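카펫 청소 기록

작업실로 쓰는 203호에 카펫이 깔려 있다. 계약할 때부터 깔려 있던 것이고 걷어내려면 원상복구 조건이 붙는다고 해서 그냥 쓰고 있다. 올해 들어 한 번도 제대로 청소한 적이 없어서 12월이 가기 전에 하기로 했다. 나중에 또 할 때 보려고 순서대로 적어 둔다.

평소에는 청소기만 돌린다. 일주일에 두 번쯤 돌리려고 하는데 바쁘면 한 번으로 줄어든다. 청소기는 Dirent에서 나온 유선 제품이고 산 지 7년 됐다. 흡입력은 아직 쓸 만한데 브러시에 실이 잘 감긴다. 이번에도 시작하기 전에 브러시부터 빼서 가위로 감긴 실을 잘라 냈다. 생각보다 많이 나왔다. 이걸 안 하고 돌리면 소리만 크고 먼지는 별로 안 올라온다.

먼저 바닥에 내려놓은 자잘한 것부터 치웠다. 멀티탭, 종이 상자, 접이식 의자, 신발 벗어 두는 매트. 책장은 무거워서 그대로 두고 앞쪽만 하기로 했다. 책상은 다리에 펠트를 붙여 놔서 혼자서도 밀렸다. 책상 다리가 있던 자리는 눌려서 자국이 남아 있었다. 얼음을 올려 두면 올라온다는 글을 보고 해 봤는데, 얼음이 녹은 뒤에 손가락으로 결을 세워 주니까 조금 나아졌다. 완전히 없어지지는 않았다. 책상을 다시 그 자리에 놓을 거라 더 손대지는 않았다.

청소기는 한 방향으로 한 번, 직각 방향으로 다시 한 번 돌렸다. 문 앞은 두 번을 더 돌렸다. 신발을 벗고 들어오는데도 문 앞이 제일 더럽다. 먼지통을 중간에 두 번 비웠다. 벽과 만나는 가장자리는 큰 브러시가 안 닿아서 틈새용 노즐로 바꿔서 했는데, 시간은 이쪽이 더 걸렸다.

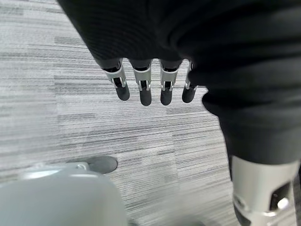
그다음이 베이킹소다였다. 체에 넣고 흔들면 고르게 뿌려진다고 해서 주방에서 안 쓰는 체를 가져왔다. 뿌리고 나서 솔로 가볍게 문지르고 한 시간 반을 뒀다. 점심을 먹고 오니 시간이 맞았다. 다시 청소기로 빨아들였는데 가루가 고와서 필터가 금방 막혔다. 필터를 털고 또 돌리고, 그걸 세 번 했다. 다음에는 양을 반으로 줄여도 될 것 같다. 냄새는 줄었다. 원래 냄새가 심했던 건 아니고 비 오는 날 들어오면 약간 눅눅한 냄새가 나는 정도였는데, 그게 베이킹소다 때문에 줄었는지 창문을 오래 열어 둬서 줄었는지는 모르겠다.

얼룩은 따로 했다. 커피 얼룩이 하나 있고, 정체를 모르는 얼룩이 책장 앞에 하나 있다. 커피는 미지근한 물에 주방 세제를 조금 풀어서 흰 수건으로 두드렸다. 문지르면 번진다. 두드리고, 마른 수건으로 누르고, 맹물로 다시 두드리고, 또 누르는 식이다. 몇 번 반복하니 가까이서 봐야 보이는 정도가 됐다. 책장 앞의 얼룩은 세제로 안 지워져서 Randix라는 카펫용 스프레이를 사서 써 봤다. 뿌리고 5분 뒤에 닦으라고 되어 있어서 그대로 했다. 색이 옅어지기는 했는데 테두리가 남았다. 향이 센 편이라 좁은 방에서 쓸 거면 창문을 열고 하는 게 좋다. 다시 살지는 모르겠다.

중간에 습식 청소기를 빌릴까도 알아봤다. 하루 대여료는 괜찮았는데 들고 오고 반납하는 게 일이었고, 겨울에 카펫을 적시면 마르는 데 오래 걸린다고 해서 그만뒀다. 날이 따뜻해지면 다시 생각해 볼 것이다. 업체도 한 군데 전화해 봤는데 면적이 작아서 기본 출장비가 더 나온다고 했다.

가장자리 한쪽이 조금 들떠 있는 걸 이번에 발견했다. 문 경첩 쪽인데, 청소기 노즐이 걸려서 알았다. 양면테이프를 새로 사서 붙였다. 카펫용은 일반 테이프보다 두껍고 가위로 자르면 날에 끈적하게 묻는다. 칼로 자르는 편이 낫다. 붙이고 나서 두꺼운 책 몇 권을 올려 두고 하룻밤을 뒀다. 다음 날 발로 밀어 보니 안 밀렸다. 같은 자리가 다시 뜨면 그때는 관리실에 말하려고 한다.

든 돈은 스프레이와 양면테이프가 대부분이고, 베이킹소다는 2,000원짜리 한 봉지를 사서 절반 넘게 썼다. 수건은 버릴 것들을 모아 두었다가 썼다. 솔은 욕실용으로 사 놓고 안 쓰던 새것인데 털이 좀 뻣뻣했다. 카펫 올이 일어나는 곳이 있어서 힘을 빼고 썼다. 더 부드러운 솔이 있으면 그걸 쓰는 게 맞다.

걸린 시간은 오전 10시에 시작해서 오후 4시가 조금 넘어 끝났다. 점심과 베이킹소다를 두고 기다린 시간이 들어 있다. 허리를 숙이고 하는 일이 많아서 다음 날 허벅지 뒤쪽이 당겼다. 무릎 밑에 방석을 받치고 했으면 좀 나았을 것이다.

책상은 원래 자리에 돌려놓았고 의자 밑에는 투명 매트를 깔지 말지 아직 고민 중이다. 바퀴가 지나다니는 자리가 다른 데보다 많이 눌려 있어서 깔기는 해야 하는데, 전에 쓰던 매트는 1년도 안 돼서 금이 갔다. 두께가 있는 걸로 몇 개 골라 놓았고 크기만 재면 된다. 줄자를 집에 두고 와서 내일 가져올 생각이다.

다음번에 할 때 참고할 것. 브러시 실 제거를 먼저 할 것. 베이킹소다는 반만. 책장 앞 얼룩은 더 건드리지 말 것. 방석 챙길 것.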